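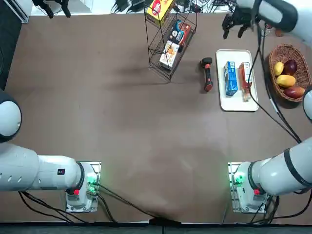

Right arm drops off the bus when the wrist cable swings

Posted by Kiyoshi Miyazaki, 2 Oct 2024

Two-arm setup on a table in a shared workshop, both bases at the near edge, wire rack with boxed groceries at the far side, tray and fruit basket to the right. The gripper on the right arm is fed by an external cable from the wrist. On long reaches toward the rack the arm faults with a communication timeout, up to 9 times in an evening. The left arm has never done it. Base lights stay green throughout. I have lowered the joint speed limit and swapped the USB adapter (Nisex) with no change. Is this electrical or am I missing a setting?
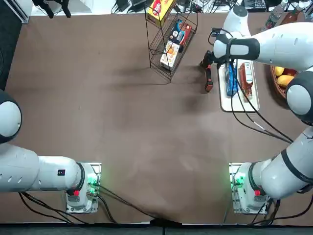 The cable also drags over whatever is on the tray, and I would like to fix both problems together if possible.

Apolline Arnaud

Electrical, most likely at the wrist connector. Power down, unplug it and look for a pin that has backed out. Then clamp the cable to the forearm just behind the cuff and again near the elbow, leaving 300 mm of slack across the wrist. Move the arm by hand through its full range before tightening the second clamp. The loop should stay clear of the tray at every pose you use. If timeouts continue, measure supply voltage at the gripper end while it closes.

Ketilsson

Had the same thing in May. Bought a new cable, 800 mm, fixed. Didn't test the old one.

presmont

try the other port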